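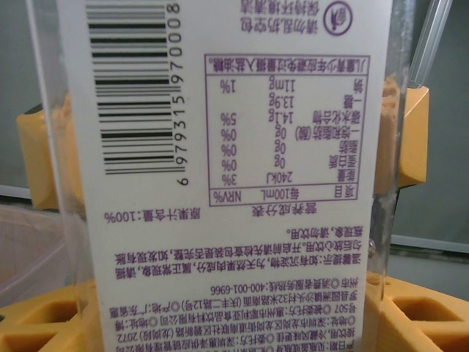
How long does it take to teach the arms one task by hand?

Most operators need a morning to get clean takes, and a task is usually finished by the end of the second day. Picking up a single bottle goes faster. Anything that needs both arms goes slower, and handing an item from one arm to the other is the slowest of all.

Bovico Tabletop Demonstrations, release 2

This is the data card for the Bovico tabletop set. It holds 1,070 demonstrations of two robot arms handling drinks and small packaged goods, all driven by a person through a pair of leader arms. There is no scripted motion in the set. The recordings were made at the Skestbridge workshop in August.

Maintainer: Heledd Samuel

What is in it

Each demonstration is one folder. Inside you will find the joint positions of both arms, the gripper openings, the commands from the leader arms, one video per wrist camera, and a short text file with the instruction the operator was given. Video and joint data share one clock. If a folder has no instruction file, the take was a warm-up and you can skip it.

There are 13 tasks. They range from picking up one named item to moving goods between the table and a container. Task names are in tasks.txt, in the order we recorded them.

Objects

We used ordinary shop goods in their own packaging: water and soft drink bottles, juice cartons, snack packages and a tissue box. A lot of the labels are in Chinese or Japanese, and we did not translate them in the metadata. The instruction files use plain English names such as "soda water bottle" or "juice carton".

Clear plastic is common here and it is hard on depth estimates. One wrist view looks down past both fingers at a table with a white leafy cloth and several clear bottles, while the other arm holds the soda water at a slant. Close views can also lose the table entirely, with one side of a carton filling most of the picture and its print upside down. Both kinds of view are left in at full length.

How the demonstrations were made

The operator stands with one leader arm in each hand and watches the table directly. The follower arms copy the motion. Closing the trigger on a leader closes the gripper on the same side – there is no force feedback, so people learn to judge the squeeze by eye.

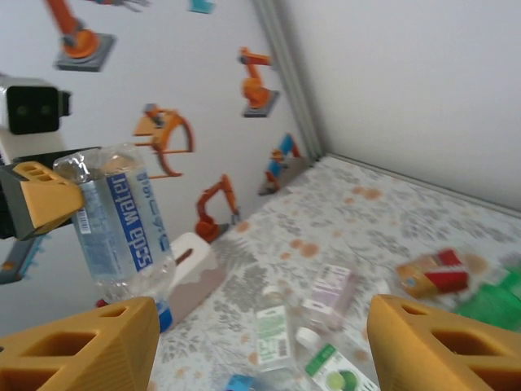 Before each take the operator reads the instruction, moves both arms to the rest pose and presses the pedal. A second press ends the take. Takes longer than 2,000 time steps were thrown out, as were takes where the operator let go of a leader arm.

Items were moved between takes, but we kept no fixed list of positions. Do not assume the same object starts in the same place twice.

Failed grasps

A missed grasp followed by a good one was kept and marked "retry" in the labels. Drops that ended a task were marked "fail". We suggest leaving the fails out for plain imitation learning and keeping the retries in.

Known problems

The gripper opening on the left arm reads slightly above zero when fully closed. Subtract the value in offsets.txt.

Cisteo, the tool we used for recording, sometimes wrote the last video picture twice. The loader drops the copy.

Operator James did most of the two-arm tasks, so his habits are heavily represented there. He tends to bring the left arm in first. Operator names are in the metadata if you want to balance for this.

Splits

Training and test splits are by session, with no session in both. Please keep them that way if you report results.

Changes from release 1

Added the two-arm tasks. Fixed swapped left and right camera names in the early sessions. Removed the old grip force column, which was never calibrated.

Questions and corrections go to Heledd Samuel. Include the folder name and the time step – mail is answered on Friday.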